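Flovach Hand-Guided Gripper Tool
Equipment and Workplace Automation | Sorting and Packing
Page updated 2026-05-11

Overview

The Flovach is a two-finger gripper tool held and guided by hand. Zovura supplies it to packing rooms, parts stores and light assembly shops that plan to move part of their bench work to robot arms. Employees use the tool to carry out their usual tasks at their usual stations. The movements recorded during this work are then used to prepare the arm that will share the bench with them.

The tool is offered for sale and for lease. A lease includes setup, operator training and one service visit.

Who uses it

Zovura recommends that the Flovach be given to the employees who know the job best. At the Hodžić parts warehouse, where the tool was introduced in January, the packing staff were trained first and the engineering staff second. Ebuka Sani, shift lead at the warehouse, was asked to set the order in which tasks would be recorded. He began with small cartons and left the mixed trays until later in the year.

"The packers decide what a good pick looks like," Mr. Sani stated in his report to the site management. "If the grip is wrong, they say so, and that recording is not used."

Effect on jobs and duties

Employers considering the Flovach should expect duties to change before staffing does. Repeated picking from a flat surface is normally the first task passed to the arm. Checking, repacking of damaged goods and contact with drivers remain with employees. At Hodžić, two new duties were added to the packing grade: bench preparation and review of recordings. Both are paid at the lead packer rate, and both are open to all packers who complete the training course.

Zovura asks each customer to provide the following in writing before delivery:

A list of the tasks to be recorded
The name of the person to whom staff may bring concerns
A statement of how recordings will be stored and who may view them
The arrangements for breaks during recording work

Recordings made with the Flovach are not intended for measuring the speed of individual employees. The lease terms prohibit that use.

Training

The operator course covers grip, approach, release and bench layout. Trainees work at a plain bench with light objects before moving to live stock. Faizal Yusof, who directs customer training at Zovura, advises sites to let new operators handle the tool for a full shift before any recording is kept. Most trainees close the fingers too early at first and correct this with practice.

An operator should not record for longer than the site's own limit for repeated hand work. Where no such limit exists, Zovura will propose one during setup.

Specifications

Model: Flovach 2
Part number: 241
Tool weight: 700 g
Fingers: two, angled, removable
Finger color: dark green
Operator training places included with lease: 10
Bench surface: flat, matte, light in color

Preparing the bench

A matte white tabletop is preferred. Glossy tops and patterned mats should be replaced or covered. The area where the fingers will close should be kept free of stock, labels and tape, and items waiting to be handled may stand toward the edge of the table. Overhead light should be even. Some shadow from the tool itself is normal and does not need to be corrected.

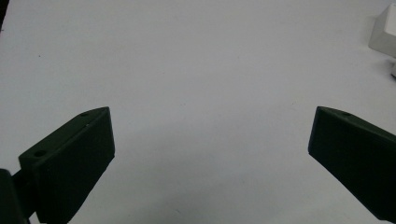 Flovach fingers apart over a white bench, with the area between them clear.

Operators should start each recording with the fingers open and finish it the same way. If an item slips, the operator should set it down, open the fingers and begin again. Attempts that include a slip should be marked in the log and kept until the reviewer has seen them.

Care and spare parts

Wipe the fingers with a dry cloth at the end of each shift. Check the inner faces for nicks and replace both fingers together when either is worn. Replacement sets are stocked by Hitberg, which also handles returns and repairs. Tools sent for repair must be packed in the original case with the site name and a short note of the fault.

Ordering

Quotations are issued by the Zovura sales office on receipt of the task list. Customers replacing an earlier model should state the part number on their request, as the older finger sets do not fit the current tool.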